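Mulero Shallow Tray, Maroon
Item 619

I've had one of these on my own table for so long that I forget it's something we sell! It's a plain, low-sided tray for the little things that like to wander off: spice jars, pill bottles, travel-size anything.
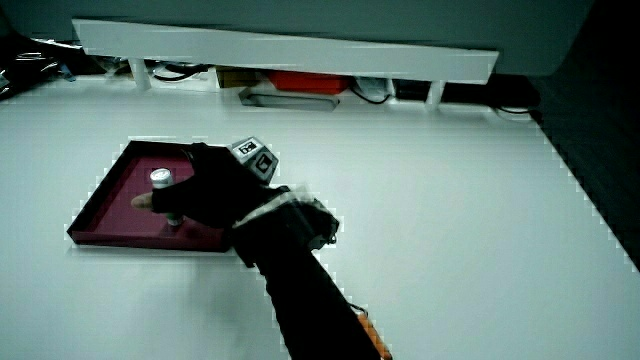
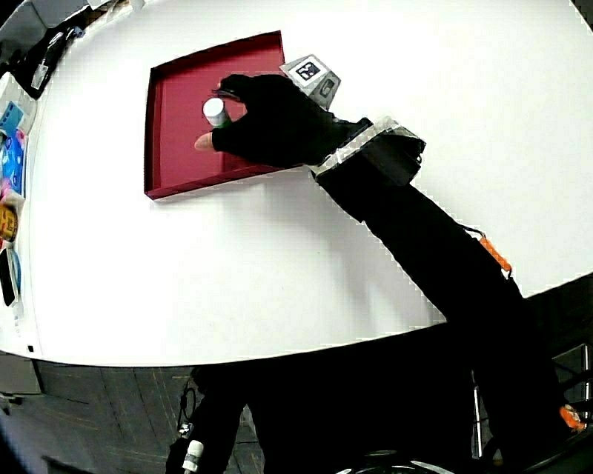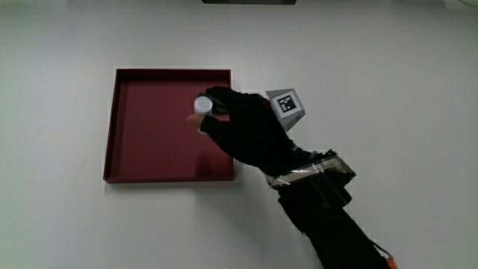 The maroon tray on a white tabletop, with a small container in each shot.

Turkero Home Catalog, Issue 3, p. 200

What I like best is the low rim. You can reach in from the side, set a bottle down standing up and grab it again without knocking its neighbors over (my old basket was hopeless for this). The floor is flat all the way across, so narrow little bottles get a fair chance of staying upright.

And the color! I wanted gray at first, but Tatiana Šimko in our shop talked me into maroon, and she was right. Against a white table you can find it from across the room, and small pale bottles show up nicely on it too.

I wipe mine with a damp cloth and a drop of dish soap. Please don't put it in the oven (someone asked) and don't use it for carrying hot drinks, the sides are too low for that. If you're filling it with tall bottles, start at the far side and work toward you.

We sell it one at a time, no lid. A gray version is coming in September, and I'll put it up on this page once I've had one in my hands.

Questions about size or shipping? Write to Kamil Michalík at the shop desk.

Related items
Mulero Deep Tray
Weltum Jar Labels
Jelínek Drawer Dividers

© Turkero Home | Contact us | Back to top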